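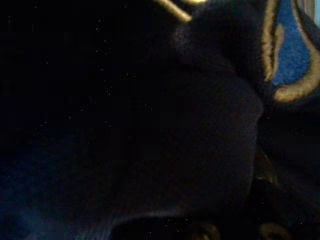
Ticket: Plivico ingest rejects laundry episodes, wrist stream offset
Site: Brulham
Opened: 6/18/24
Opened by: Yae Mizuno
Component: recorder, ingest check
Severity: medium
Status: closed, follow-up open

Problem

The latest laundry batch went up with 144 episodes. Ingest accepted most of them and rejected 25 with the same line:

stream_offset: wrist behind head, over limit

Joint data and gripper commands are present in all rejected episodes. No frames are missing from either camera stream. The files open and play. When head and wrist views are put side by side, the wrist view trails. It is easiest to see at gripper close, where the command trace and the head view agree and the wrist view catches up later.

Expected: all streams in an episode share one clock.
Seen: wrist stream is shifted by a constant amount inside an episode, and by a different amount in the next one.

Environment

Recorder is the Plivico build we have had since the move to the new rack. Szabo sync box on both arms. Task is unloading the dryer into the basket, two arms, teleoperated. Other tasks from the same station show no rejects.

Checked so far

1. Disk. Write speed normal during recording, buffer never filled.
2. Network. Recording is local and upload happens afterward, so this should not matter. Re-uploaded one rejected episode anyway. Same result.
3. Exposure. Auto exposure can stretch the frame interval when the wrist is deep in dark clothes, and that was my first guess. Locked exposure and recorded again. Still rejected. Exposure is back on auto.
4. Operator. Rejects come from both operators.
5. Order in session. Rejects sit in runs. A run starts at one episode and lasts until the recorder is restarted. This looked like the best lead.

Log around the start of a run, trimmed:

wrist_cam: device lost
wrist_cam: device found
wrist_cam: stream resumed
sync: no master, using host time
recorder: ready

The device drops between episodes, during reset, and comes back before the next one starts. The recorder reports ready and the operator has no reason to stop. From then on the wrist stream is stamped with host time and everything else keeps the Szabo time.

To reproduce: start a session, record one episode, unplug the wrist camera, plug it back in, record another. The second episode is rejected every time. If the recorder is restarted between the two, it passes.

For the repeat test I kept the normal task layout – dryer door open, dark clothes in the drum and in the basket, one gripper holding the basket by the rim – and triggered the reconnect from software so that nothing on the station moved.
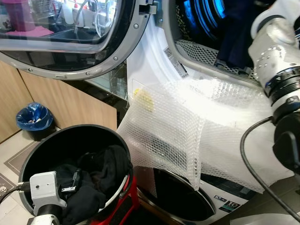 Takeshi Murakami: Confirmed on our side at Norow with the same build. The reconnect handler asks for the sync master once and does not retry. If the Szabo box is slow to answer, it falls back to host time and only writes it to the log. Please do not delete the rejected episodes. The offset is constant within each one, so it can be estimated from gripper close and taken out. Can you send me the full session logs, and say whether anyone raised the offset limit in the ingest config?

Yae Mizuno: Logs are in the ticket folder. The limit has not been touched. I would prefer to leave it alone, as a looser limit would let these into the training set with the wrist view late at the grasp.

Takeshi Murakami: Agreed. Patch attached. The handler now retries, and if it still has no master the recorder goes to "not ready" and blocks the next episode. Repair script is in the same archive. Run it on copies.

Result

Patch installed. Forced reconnects no longer produce rejects. With the Szabo box switched off the recorder stays at "not ready" as intended.

Repair script run on copies of the 25. Of these, 9 could not be fixed: the first gripper close is empty, with no contact to align on, and the estimate does not settle. Those are marked "exclude" and will be recorded again. The rest pass ingest and have been merged with a "clock_repaired" tag so they can be filtered out later if someone wants to compare.

Still open

– Cause of the device drop itself. Cable on the wrist swapped, no drop seen since, but the old one tests fine on the bench.
– Older batches from this station passed ingest, but small offsets under the limit would have passed too. Script to list them is due in September.

Closing this one. Link the cable question to the hardware ticket.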